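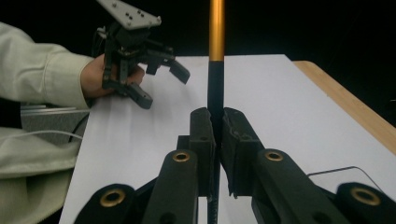
Savoleck Opens Its Repair Tables to the Neighborhood for a Second Season

October 26, 2023

Savoleck is bringing back its open repair tables this November, and we could not be happier about it! Anyone with a wobbly lamp, a stuck umbrella or a curtain rod that has seen better days can come in, sit down at a work table and take the thing apart with someone who has done it before.

Last season 1448 household items came through the door, far more than we had planned for, and a lot of them were long and thin: tent poles, broom handles, floor lamp stems, telescoping rods of every kind. So this year there is a whole table set aside for rods and poles, with white sheets laid down so that small screws and springs don't roll off and vanish (we lost plenty of those last time).

"I love the pole table already," said Ashley Heywood, who runs the program. "People bring in a two-piece rod that won't twist open anymore and figure it's done for. Then they see how few parts are inside, and they want to try the next one themselves."

The season has 15 evening sessions in the Zeman building, ground floor, side entrance. Each table seats three visitors, and a session takes 25 people in all, so please sign up ahead if you can. Walk-ins get whatever chairs are left. Sessions are free, and spare parts are sold at cost.

Bring the item, any loose pieces in a bag, and the manual if it's still in a drawer somewhere. Gas appliances and microwaves have to stay home.

Sign-up sheets are at the Savoleck front desk and at the Rondimeo bookstore.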